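Do stain removers work? We doubt it, and we want 17 households in Lalham to help us find out.

Most of the claims on the packet are tested by the people selling the packet. We'd like ordinary washing, done badly if that's how you do it.

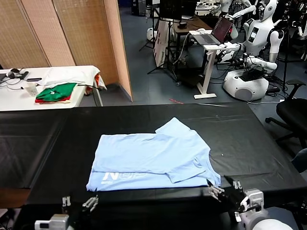
Light blue T-shirt, part folded, on a black sheet.

You'd wash as usual for 8 weeks and fill in a short diary. Miracle results will be checked -- twice. 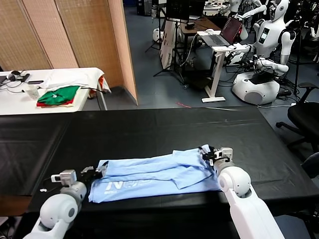
We pay £385 at the end, whatever you find. Anyone who works for a soap firm need not apply, and "my nan swears by it" is not evidence.

Write to Mereana Merrick, Szabo Household Trials, by 12 Jun 2018.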